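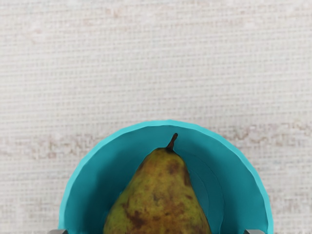

By Kyu-ri Ahn, with corrections from Hyun-seo Ham
Brukura Freight Desk Guide, section 4

Booking a part-load to Surow

Read the whole section before you touch the booking screen. The screen has a Back button, but it is mostly decorative.

Before you start, have these on your desk: the packing list, the weight of each pallet, and the phone number of a human being at the delivery end. "Reception" is not a human being.

1. Open New Booking and choose Part-load. If you choose Full Load by mistake, you have just hired a truck. Call Ju-won Byun before the truck calls you.

2. Enter the collection point. For Lollville, pick the gate as well as the depot. Drivers sent to the wrong gate will wait there with great patience, and we pay for the patience.

3. Enter each pallet on its own line, with height, length, width and gross weight. The limit is 475 kg per pallet on this route.

Note: Gross weight includes the pallet. Customers are surprised by this every September, when the new catalog goes out.

4. Tick Tail Lift if the delivery address has no dock. Ask the customer. A big door is not a dock.

5. Set the cargo value. Anything over 300 dollars needs an invoice attached as a PDF. A photo of an invoice lying on a car seat will be rejected.

6. Press Hold Space. The system keeps your spot for up to 100 minutes, then gives it to someone more decisive.

7. Check the transit date, then press Confirm.

Caution: Do not press Confirm twice. The second press makes a second booking, with its own truck space and its own bill.

8. Print two labels per pallet and stick them on adjacent sides. Labels on top look very neat until another pallet lands on them.

If the status stays on Pending after confirmation, the carrier, Ko, hasn't accepted the load. Leave it until 3 p.m., then phone their desk and ask for Chae-won Ok. Emails sent to the general inbox are answered in the order of their choosing.

Changes to a confirmed booking are covered in section 5. Cancellations are in section 6, along with the fees.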